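Marking a Quilt Top Without Regretting It

Every marking pen sold for quilting promises to vanish. I don't believe any of them until I've tried one on the fabric I plan to use, and you shouldn't either.

Cut a 3 inch square from each fabric in the top. Draw two lines on each, one light and one heavy. Leave the squares on a windowsill overnight, then press half of each one with a hot iron. Heat can set a blue water-soluble line for good, and cold can bring a heat-erased one back.

Now try to get the lines out with plain cold water. Skip the special removers at first. Stelora sells one, and on my muslin it did no better than the tap.

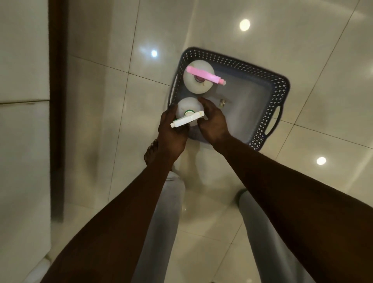
Misting works for a few stray marks, but a fully marked top needs a soak. Any clean trigger bottle will do for the misting, and a plain white one with a pink spray head is as good as whatever the quilt shop wants you to buy. Label it if you own two alike, so starch doesn't end up on your lines. Spray until the cloth is damp all the way through, blot, and let it dry flat. If a faint line comes back, the ink went down into the batting and you'll have to soak after all.

Chalk is my choice for dark prints. It rubs off while you quilt, so mark one block at a time.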